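Bowls, mostly

What we learned from emptying one cupboard and putting half of it back

The cupboard to the left of the cooker had not been properly emptied in 17 years. Müzeyyen Yüksel knew this because the lining paper was from the old flat in Sepúlveda Street and she remembered cutting it, on the floor, with the wrong scissors. Inside: plates at the front, pans at the back, and in between, bowls. Bowls in bowls in bowls. A cereal bowl jammed inside a mixing bowl so tightly that it took warm water and a wooden spoon handle to get it out.

Half past nine in the morning, November, heating on. Kettle on too.

The plan was simple enough. Everything out, onto whatever flat surface would take it. Look at it. Decide. Kadir Kılıçarslan, who shares the kitchen and does most of the cooking, wanted to keep the lot. Müzeyyen wanted to keep six. They had agreed not to argue until everything was out, and they argued straight away, over a colander.

Colour was the thing that surprised them. Shut away in the dark, a bowl is just a size. Put it on a wooden top next to other bowls and it's suddenly pink, or blue, or a red you would never have chosen now. Kadir had forgotten the red ones altogether. He'd been making salad dressing in a mug for a year.
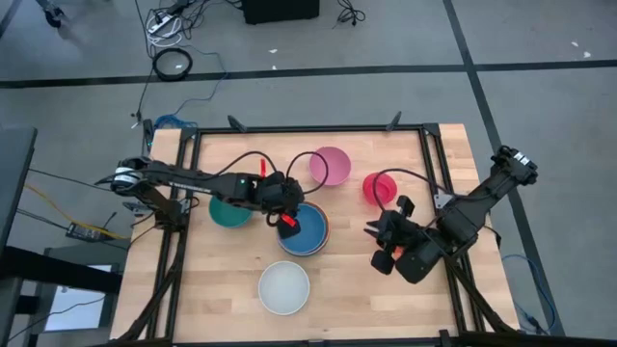
So, sorting. The first go was by size, because that's what everyone says to do, and it was useless. By size you get one tall stack, and the one you want is always second from the bottom. Second go was by job. Mixing. Eating from. Putting things in while you chop other things. That last group has no proper name, and it was the group that got used every single day.

Colour helps here more than you'd think. Kadir started calling them by it - pass me the blue, onions in the pink - and within a morning it had stuck. A set all in white looks lovely on the shelf and then you spend your life asking which one has the salt in. Mixed colours, no asking. Raw meat always goes in the red. Müzeyyen's rule, and she says it should of been the rule years ago.

Where to buy, if you must. The Iria nesting set is the one people give as a wedding present, good weight, bit dear. Litia do single bowls in odd colours so you can replace the one you broke, which is the better idea by far. Pralitz are cheap and cheerful and they stain. Turmeric, beetroot, anything with tomato left overnight. Kadir likes the stains. We're leaving that there.

A word on volume. You want one bowl that holds 500 ml to the brim with ease, for eggs or a small batter, and one a good deal bigger for dough. Test with a measuring jug before you decide what stays. Müzeyyen did, all of them, wrote the numbers on masking tape and stuck the tape on the bottoms. One came out at 339 ml. No use to any recipe in the house. It now holds lemons, and then garlic when the lemons run out.

And wipe the table first. Flour gets into the joins of a wooden top and then onto the foot of every bowl you put down, and then into the cupboard. Damp cloth, dry cloth, five minutes. They didn't do it and had to wash everything twice.

By one o'clock the floor was clear. The new arrangement: chopping bowls on the bottom shelf, at the front, never more than three deep. Mixing bowls above, biggest underneath. Eating bowls moved right out, to the shelf by the plates, where a child or a guest can get at them without moving anything heavy. Pans went low. The colander got a hook, after some discussion.

What left the house went in one box by the back door - chipped rims, two lids that fitted nothing, a jelly mould. Kadir took the jelly mould back out of the box while Müzeyyen was on the phone. She has since found it behind teh flour.

New lining paper is still to come. She's measured for it, 17 inches deep, and lost the bit of paper she wrote the width on.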